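Chapter 13
Small Things in Boxes: Sorting, Packing and Storing Jewelry

What you will learn in this chapter
How to empty a jewelry drawer without regretting it
How to sort by what a piece is made of before you sort by how much you like it
How to choose and line a box
How to write a list you will still understand in March

Key words: clasp, tarnish, liner, stray, keeper

In Chapter 12 we packed plates. Plates are easy. They are large, they are round, and when you drop one you know about it at once. Jewelry is a different sort of opponent. A necklace can be lost inside the very box it was packed in, and an earring needs only a floorboard and a moment of your attention elsewhere.

Most households own more of it than they think. When the Hodton evening class emptied a single dresser for the exercise at the end of this chapter, the final list ran to 171 pieces, of which the owner could remember wearing 39. The rest had come from birthdays, vacations, aunts and one long winter of mail-order catalogs. None of it was worth much. All of it was tangled.

Start with the surface. You want a table, cleared of cups, with a cloth over it. The cloth does two jobs: it keeps stones and metal off a hard top, and it stops beads from rolling. A plain cloth is best for finding things on. A patterned one is what most of us own, and it will do, though you may spend part of the afternoon trying to pick up a printed dot. Lay the pieces out flat with a little space between them. Chains go down first, in a straight line if they will allow it, with the clasp done up. An open clasp is a hook, and it will behave like one.
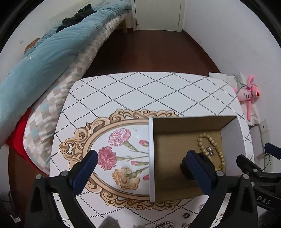
Next comes the box. Students always want to begin with the box, usually one with a velvet lining and a tiny key, and we always make them wait. An ordinary small cardboard box is good enough for sorting, and it has the advantage that you will not grow fond of it. Check that it is clean and dry, that the bottom corners are closed, and that there is no loose tape inside. Tape and fine chain should never be introduced.

Pack by material. Wood and other light beads can share a space with each other, but they should not sit for years under metal with sharp edges. Anything set with stones, real or hopeful, gets its own twist of tissue. Silver tarnishes in open air, so it goes into a small closed bag before it goes anywhere else. Rings may be threaded on a ribbon and tied. Bracelets can be laid in a loop on the floor of the box, and the space in the middle is useful for one small wrapped piece. Use it for one. The second piece is how the trouble started in the drawer.

A word on liners. The Tesex tray and the Larura felt roll both come up in class every term, and both are perfectly pleasant. So is a folded dish towel.

Write the list as you pack. Use words that would mean something to a stranger: "light wooden beads, stretchy" will serve you well, and "the nice one" will not. In the Jin method, which we return to in Section 13.4, each line also records where the piece came from. This is slower and leads to a good deal of sitting down and remembering. Allow for it in your schedule.

Strays get a separate envelope. A stray is any earring without a partner, any link without a chain, and any part you can't name but feel uneasy throwing out. Seal the envelope and write the date on the front, as in 2/14/24. If you haven't opened it in 300 days, you may throw it out. You won't, but you may.

Before you read on
1. Choose one drawer, dish or jar. Do not choose two.
2. Lay everything out on a cloth and fasten every clasp.
3. Set aside the strays.
4. Write down the keepers, then read Section 13.1 before you pack them.

13.1 Chains and How They Knot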